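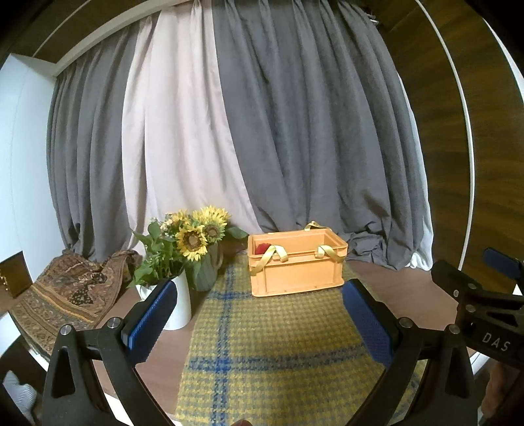
Orange crate with gold ribbon, on the checked cloth.

I said in the last post that I would write up the civil procedure exam once the grades were out, and they came out this week, so I'm doing it now before the next block of reading starts. A few people who are thinking about the evening program at Floltby have written to ask how the second year compares with the first. Most of my answer is in what went wrong with this one paper.

For anyone new, I'm in the second year of the part-time law course. Classes are three evenings a week in the Hughes building, and I work days in the records office of a hospital. The first year is contracts, torts, criminal law and legal writing. The second year is property, evidence and civil procedure, with procedure running the full year and the exam split in two. The first half is sat in February and the second at the end of spring.

The February paper used to be three essay questions in three hours, closed book. This year it was changed to one long essay, one short essay and a set of short answer questions, with your own printed outline allowed in the room. The outline could be up to 16 pages, single sided, and had to be handed in with the answers. We were told this in the fall and I thought it was good news. Looking back, the change is where I lost most of my marks.

What I did was spend the winter break building the outline. I started with 200 pages of typed class notes and cut them down over several weeks. I had a section for each topic in the order we were taught them: personal jurisdiction, subject matter jurisdiction, venue, service, pleadings, joinder, and then the beginning of discovery. I put the rule in bold, the cases under it, and the exceptions under those. I made the font smaller twice to get it to fit. By the end I was proud of it and I had done very few practice questions.

The trouble with that showed up in the first ten minutes. The long essay had a contractor from one state, a homeowner from another, a supplier that was incorporated in one place and ran everything from a different one, and a claim that was partly under a federal statute. I could see all the topics. I went to the outline for each one, found the page, read it, and copied down more of the rule than the question needed. Then I went back to the facts and had to read them again, as I'd lost track of who was suing whom. I did this for every issue. By the time I got to joinder I had used up the whole of the time I had set aside for the essay and a good part of what I had meant for the short one.

I finished the short answers. I wrote four sentences on the short essay. I passed, but by less than I've passed anything in this course.

The comments on the script were fair. The examiner wrote that my statements of the rules were accurate and that the application was thin. On the jurisdiction issue I had written out the whole test and then given one line to the facts, and that line only said the test was met. On the supplier, I had identified the two places and then not said why the second one mattered to the result. There was a note next to my venue paragraph that said "not asked," and it wasn't. The last line of the question asked for three things and venue was not one of them. I had it in the outline, so I put it in the answer.

I went to the script review, where you can sit with your paper and the marking sheet for half an hour. It's held in one of the small rooms upstairs in Hughes and you can take notes but not copies. I would tell anyone to go to this even if they did well. The marking sheet for the long essay was a single page. The rules were worth less than half, and nearly everything else was for using the facts. If I had seen a sheet like that in the fall I would have spent the break differently. The older ones are kept on file in the library, and you only have to ask at the desk, so in theory I could have seen one.

Gwawr Llewellyn, who has taught our procedure section both terms, ran the review sessions herself. I asked her whether the outline had hurt people in general. She said the papers she had marked were longer than last year's and not better, and that she could often tell which page of a student's outline a paragraph had come from. She wasn't unkind about it. She suggested I put the outline away completely until I'd written an answer from memory, and then use it only to check. She also said that two pages would be plenty for most people, if they were the right two pages.

There has been some argument on the student board about whether the new format should stay. A group of students in the Saturday section want it put back to closed book, on the grounds that the outline rewards whoever has the most free time in December. Others think the outline should be longer, or that we should be allowed the rule book as well. There's a survey going around. I filled it in and said to keep the outline but hand out a sample answer and a marking sheet with the announcement. I don't think the format was unfair. We had months of notice, and the instructions said in plain words that marks would be given mainly for analysis. I read that sentence and didn't change anything I was doing.

I do have one complaint, and it's about the software. We type our exams in Nandow, which locks the rest of the laptop while you are in it. It's mostly fine. But the clock shows only the total time left, in the corner, and there is no way to see how long you've been on one question. In the first year I kept a watch on the desk for this. Watches were on the list of things not allowed in the room this time, and the wall clock in our room is behind the students. I know it was the same for everybody. I've asked whether they could face us the other way, and I got a polite email saying it would be passed on.

For the spring half, this is how I'm going about it.

I write one timed answer every Sunday morning, on paper or typed, with no notes. I started with 17 past questions from the library file and I've crossed off the ones that cover only first-half topics, which leaves me with 11. That is enough to get to the exam with a couple of weeks to spare. After the time is up I take a break, then mark it against the sheet with a different color pen. The first one was very bad. I had forgotten an entire ground for summary judgment and I wrote the facts out like a story in place of an argument. The second one was a bit better.

Before I write anything, I now copy the last line of the question onto the top of the page. If it asks for two motions, I write "two motions" and underline it. It takes no time and it would have saved me the venue paragraph.

For each issue I try to use at least as many lines on the facts as on the rule. When I catch myself writing a third sentence of rule I stop and look for a fact. Some of the questions have facts in them that cut the other way, and I've been ignoring those. On the marking sheets there's nearly always a mark or two for the argument on the losing side.

The outline is getting rebuilt from the answers. When I miss something in a practice answer, it goes in. If I've gotten something right three times without looking, it comes out. So far it's a page and a half. I've kept the long one in a folder for the bar, which is a long way off, and I expect the rules will need checking again by then.

I have also stopped using the Skelley guide for anything except the flow charts. It's a decent book and lots of people in my section swear by it. My problem is that I read it on the bus and feel as if I've studied, and then I can't reproduce any of it at a desk. The flow charts on discovery are clear and I've traced them by hand a few times.

On working and studying, which two of you asked about: I took two days of leave before the February paper and I'd do it again, but I would use them for sleep and one practice answer a day. I used them for formatting. The reading for procedure alone is about what contracts and torts were together in the first year. Evidence is lighter on pages and heavier on class time, as we get called on. Property I will write about some other time. I have fallen behind on future interests and would like to catch up before I give anybody advice about it.

If you're in the year below and want to see my marked script, I can't share it, but I can tell you the past papers are in the gray binders behind the library desk, filed by course and not by year. The marking sheets are at the back of each one. Ask for both, and bring coins for the copier as it doesn't take cards.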